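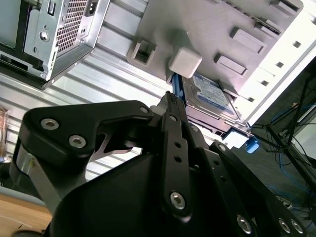 Can a robot take old office computers apart on its own?

Parts of the job, on a machine it has met before, with someone close by. That was my reading after an open day at Flandwood, where Hatem Benmoussa spent most of an afternoon answering questions he had plainly heard before.

The task on show was getting a hard drive out of a tower. A person does this with a thumb on a blue latch and thinks no more of it. I asked Benmoussa why anyone would want an arm for it.

"Because a person does it well for an hour," he said. "Then they get bored, or cut their hand on the case."

Fair enough, but the leaflet by the door promised 400 towers a day, and I wanted to know where that came from. He winced. "That's a target. I didn't write the leaflet." What had they managed so far? "Our best day was 37." And how many of those needed help? "14 of them. Sometimes the tray sticks, sometimes the fingertip goes in too low and just pushes on the metal."

The leaflet also claims a success rate of 94 per cent. Benmoussa says this refers to finding the latch, and that pulling the drive is scored separately. He didn't have the second figure to hand. I asked twice.

Cano, the recycling firm named as a partner, still does the work with screwdrivers. Would it switch? "They're interested," he said. Interested enough to pay? "They're interested."

I liked him more than I liked the pitch. When a man behind me asked about laptops, he said flatly that they were years off, glue being the main trouble. He was just as blunt about towers with bent cases. "It gives up. So would you, but you'd fetch a hammer."

The next open day is in the spring. I have asked for the second figure by then.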